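Home Stories Archive Orchard Notes Contact

The Pear

The pear tree came with the property. The agent from Brindard mentioned it twice and the septic tank not at all, which should have told us how the year would go.

We had nineteen acres outside Kesgate, most of it thistle, and a pear that leaned on the fence like a man waiting for the pub to open. The neighbour to the east said it was older than the road. The neighbour to the west said it should have come down before the road. They had not spoken to each other in three years, and I came to understand that the tree was the reason, or at least the part of the reason they would discuss with a stranger.

In the first autumn it gave us a single pear. I watched that pear the way other people watch the share market. I put a net over it. I put a second net over the first. In the evenings I walked down with a torch and stood there, and my wife, who had wanted a flat near the harbour, came to the back door and asked if it had said anything yet.

It had not, but it was colouring.

The possum came at two in the morning. I know the time because I was awake, having calculated that two was when I would come if I were a possum. I ran down the paddock in gumboots and very little else and found both nets folded open, almost courteously, and half a pear on the grass. I brought the half inside and put it on a saucer. My wife looked at it for a while, then at me, and went to make tea.

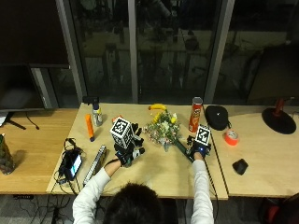 Flowers on the table, and one banana.

In winter I read up on pruning. The book had 97 pages and took a firm moral line. I bought a saw and cut everything the book called a water shoot, and then some wood that only looked guilty. The western neighbour leaned over and said good, keep going. The eastern neighbour drove past in his old Civis ute - slowly, with the window down - and shook his head the whole length of the fence.

By spring there was blossom on every limb I had spared. I told people about it at the feed store. I told the man who came about the septic tank. He said his mother used to have a pear, and that hers had died.

In December the eastern neighbour walked up our drive carrying a ladder. He set it against the trunk, climbed up and began thinning the fruit without a word, dropping every second one at my feet. An hour later the western neighbour arrived with a ladder of his own and went up the other side.

I held both ladders. It was a long afternoon, and at no point did either of them ask me to let go.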